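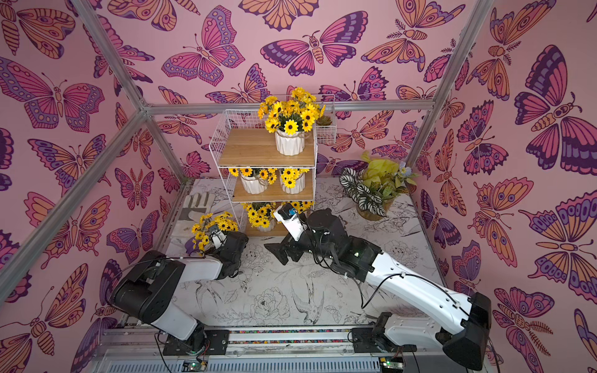

Petro Vasylenko

The Larwood open day was on 8/25/26 and I went to see one thing: whether a machine can be trusted to put flowers on a shelf. I buy fittings for Mikberg, which has 30 garden shops, and restocking takes up most of every morning.

The stand I wanted was at the far end of the hall, past Pradex and their pallet wrappers. It had two arms over a table, with a three-tier wire shelf between them and pots of artificial yellow flowers to work with. Each arm had a gripper and its own small camera. The walls had butterfly paper on them and the tabletop was drawn all over with swallows and blossoms. I asked if the pattern confused the cameras and was told it did at first.

I stayed for three runs. In the first, a pot went from the table to the bottom board in just over two minutes. In the second the gripper closed on leaves and let go again. The third was the middle board, and the arm stopped short of the one above and had to be reset.

The top board is the easy one. There is nothing overhead, and a pot with a firm rim gives the fingers something to hold. Our shelves are mostly middle boards.

They have logged 600 placements since March and 200 of those needed a person to step in. A Saturday lad does better than that with wet compost on his hands.

I have asked for a second visit with real plants. Parking at Larwood is free but fills by ten.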